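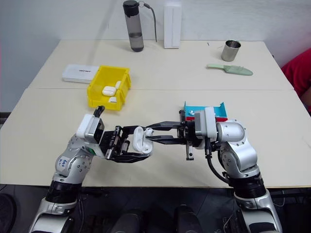 Can a student team plan the equipment for a two-arm work cell before the task list is final?

It can plan most of it. The arms, grippers and tables hardly change from one small-parts task to the next, so they can be priced early. Holders, spare fingers and cable hardware depend on the task and should sit on a separate line that stays open.

Home Projects Reports Labs Contact

Equipment Plan for the Small-Parts Cell
Final report, Cukell Engineering Projects, spring term

1. Background

The lab already owned two arms when the project began in January. Our assignment was to work out what else the cell needed for handling earbuds and charging cases, and to produce a purchase plan the department could approve by May. We did not select the arms and did not compare them with others. Controller software was also out of scope.

The budget came from two sources. The department gave $1,000 for parts with no approval needed per item. The rest came from the Tierney equipment fund, which approves each item separately and does not pay for anything it classes as consumable. This split affected the plan more than any technical question. Gripper fingers, for instance, are consumable under the Tierney rules even though ours lasted the whole term, so they had to go on the department line.

2. Method

We listed every item needed for three tasks: handing a case from one gripper to the other, picking earbuds out of a tiered holder, and putting closed cases into a bin. Each item was then marked as owned, borrowed or to buy. Borrowed items were priced as if bought, because two of the lenders wanted their parts back at the end of the term.

Quotes were requested from Prodden and Camix on the same Monday so that shipping terms would match. Prodden quoted complete kits. Camix quoted single parts and was cheaper on fingers and brackets, but its delivery dates were given only as a range. Where the two quotes were close we took the supplier with the fixed date.

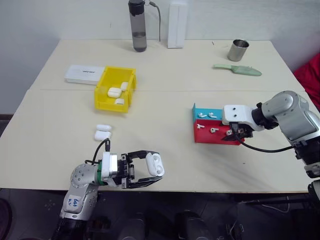

Figure 2. Cell during the holder task, storage bin at left rear, two-tone holder at right.

3. Purchase plan

The full plan comes to $2,204, including shipping. It has four groups.

Fingers. One spare set per arm, $140 for both, from Camix. The standard flat fingers can grip a closed case but leave little margin on an earbud stem. We considered a custom molded set and dropped it when the quote came in above the cost of everything else in the group.

Part holders. The stepped holder is worth duplicating. With one holder, every trial waits until it is reloaded by hand. A second one can be loaded at a side bench and swapped. The bin is an ordinary storage bin and was entered at replacement price.

Table. The work surface is two sections placed together, with a seam across it. A seam is not a problem for a case, but we did not want small parts placed near it. A single top was priced and came out too expensive for this year - the plan instead has $44 for joining plates and leveling feet.

Cable management. This group was missing from our first draft. The wrist cables on both arms need enough slack for the full range of motion, and slack cable can reach the table. Clip-on guides from Prodden are in the plan, one pack per arm.

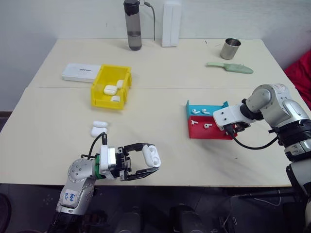
The order in which these are bought matters for the funding. Holders and cable guides should go to the Tierney fund first, as they take longest to approve. Fingers can be ordered from the department line at any time. The joining plates can wait until the cell is next taken down for floor work, but they should not be fitted while the arms are calibrated to the current table position. Any shift in the table means recalibration, and our schedule allowed half a day for that.

4. Items left out

A vision upgrade was discussed at two meetings and left out. It would have used most of the remaining money and we had no measurements to support it. The team that follows us should log failed picks by cause for at least a month before asking for one.

Spare earbuds and cases were also left out. The current stock is donated and in mixed condition, which is acceptable for handling work. If a later team needs identical parts, one sealed batch should be budgeted at the start.

5. Problems with the plan

Shipping was underestimated in every draft. Prodden charges per box and not per order, and the guides and holders ship in different boxes. Our first total ignored this.

We also did not price storage. Empty boxes and household test objects share the table with the work, and a shelf would free the back section. It is listed in Appendix B as a request without a quote.

Appendix A: quotes as received
Appendix B: open requests

This site uses cookies to remember your settings. Accept Decline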